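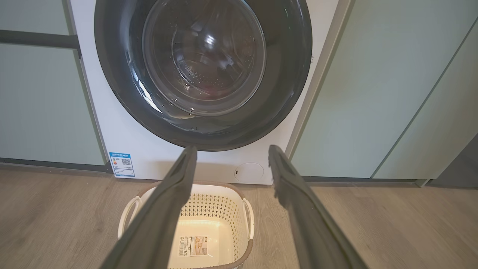
Marchetti Adds Laundry Space to Its Kitchen Cabinet Line

11 February 2020

Marchetti today announced Loltevon, a range of base cabinets designed to sit flush with a front-loading washing machine. Fronts are offered in pale green with a dark gray toe-kick.

"Many of our customers do their laundry in the kitchen," said Katia Tedesco, head of design. "They asked for one continuous line of fronts, with the door and filter cover left within reach."

Loltevon is available in 11 widths. Orders open today, with delivery in 8 weeks.

Press contact: Renzo Lombardi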